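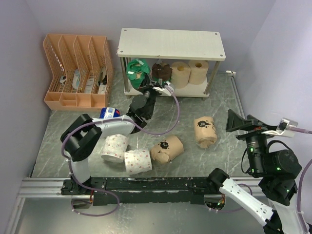

Urho Koivisto reckons the arms were the easy bit, and that anyone starting a build like this should sort out the shelf first. "Two arms, fine, you bolt them down and they move," he told me over a very strong coffee. "Then you ask them to reach under a board and you're at it for months."

He should know! Urho and Thodoris Sarantis have been at theirs since April, in a shared workshop they've nicknamed Brustico (neither of them would tell me where that came from). The idea is simple enough to explain to my mum – two arms that can tidy household bits and pieces without anyone steering. Doing it is another matter.

"We gave ourselves a budget and it lasted up to 200 hours of tinkering," said Thodoris, laughing. "After that we stopped writing things down." What he does still write down is attempts, in a scruffy notebook, and he was on number 914 the afternoon I dropped in.

I asked what had gone wrong most often. Cables, they both said at once, and then argued about which cables. After that it's grip. A hard thing like a can suits the fingers, Urho told me, but paper creases and slides, and it never creases the same way twice. "You squeeze more and you crush it. You squeeze less and it's on the floor," he said. "I've picked up a lot of paper rolls this year."

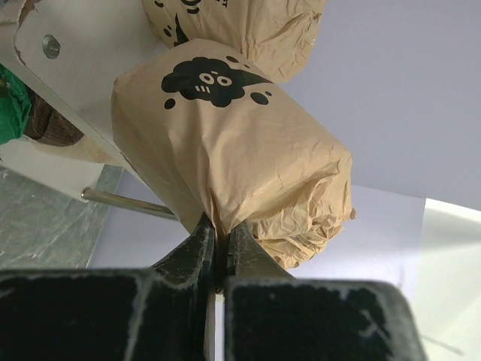
Holding on by the twisted end of the wrapper.

Thodoris prefers going for the ends of things. Urho would much sooner take a roll round the middle, and they've had words about it – friendly ones, mostly. The software side (they call it Clodora) lets them switch between the two, so the argument can go on for as long as they like.

Would they do it again? "Smaller," said Urho. "Bigger," said Thodoris, and went off to find a screwdriver. They're aiming to get to attempt 1,001 before they change anything else, and I've been promised a cake if I come back for it.

Last updated: Dec 2, 2025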